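Chapter 7
From Seeing to Reaching: Planning in a Cluttered World

Let's begin with something you did this morning without giving it a moment's thought. You reached for something on a crowded counter, a cup or a spoon perhaps, and your hand went around whatever stood in the way. You did not knock anything over (I hope!), and if something had moved while you were reaching, you would have changed course halfway and gone on thinking about breakfast. This chapter is about getting a program to do the same, and I should warn you in a friendly way that it will take us the better part of 40 pages just to get to the counter and back.

In Chapter 6 we left our perception stack in fairly good shape. It could take a rendered view, find the objects in it, and hand us a list of labels, each with a pose and a confidence score. Many students feel, at that point, that the hard part is over. I felt that way myself when I first worked through this material with Raili Tikkanen, whose lecture notes were the seed of this book, and she very kindly let me go on feeling that way until the lab on Thursday afternoon. My planner had a perfect list of objects and drove the arm straight through a bowl to get to the one I had asked for. The list told it where the goal was. I had never told it that everything else on the list took up room too.

So we need a second way of looking at the same information. The target is one object, and the rest of the world becomes a set of volumes the arm has to stay out of, all of it, from the shoulder down to the fingertips. We will call this the planning scene, and in the exercises you will build one in Lendesum, the small simulator you installed back in Chapter 2. If you are still on the release that came before Namix was added as the default planner, please update it now, before you get to Section 7.3 — the older collision checker uses different margins, and your answers won't match the ones in the back.

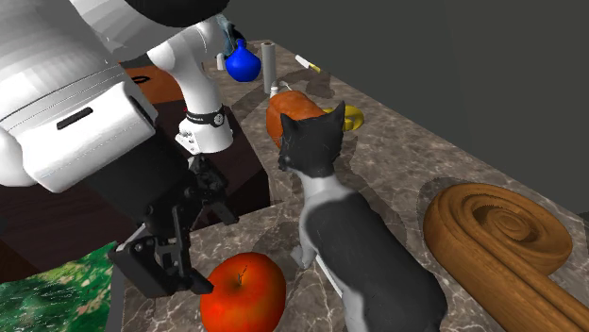

Figure 7.1. A simulated reach toward an apple on a marble countertop, with a cat close by.

Take a good long look at Figure 7.1, which we will come back to all through the chapter. The fingers are near the apple, and if the apple were alone on the marble we could hand the problem to the inverse kinematics routine from Chapter 4 and go have lunch. But the cat is standing right on the other side of it, with one white front leg planted beside the fruit. How close may a finger come to that leg? Is it enough for the gripper to miss the cat at the moment of the grasp, or must it also miss the places where the cat might be a second later? And what should we do about objects toward the back of the counter, partly hidden behind one another, whose full shapes the perception stack can only guess at?

These questions pull in different directions, and you'll find that people who write planners for a living still argue about them over coffee. Kanchan Grewal, who wrote the exercises for this part of the book, likes generous margins and slow paths. I lean the other way, and the worked solutions are something of a truce between us.

We will go step by step. Section 7.1 turns detected objects into simple collision shapes. Section 7.2 samples paths through the free space and checks them, starting with a plain random tree of 200 nodes, small enough that you can print it out and follow the branches with a pencil. Section 7.3 deals with things that move by themselves, and there we will replan while the arm is under way. Section 7.4 takes up hidden surfaces and what to assume about them.

Before you read on, open the scene file for this chapter, run the planner once with the default settings, and save the log. You'll want it beside you for Exercise 7.1.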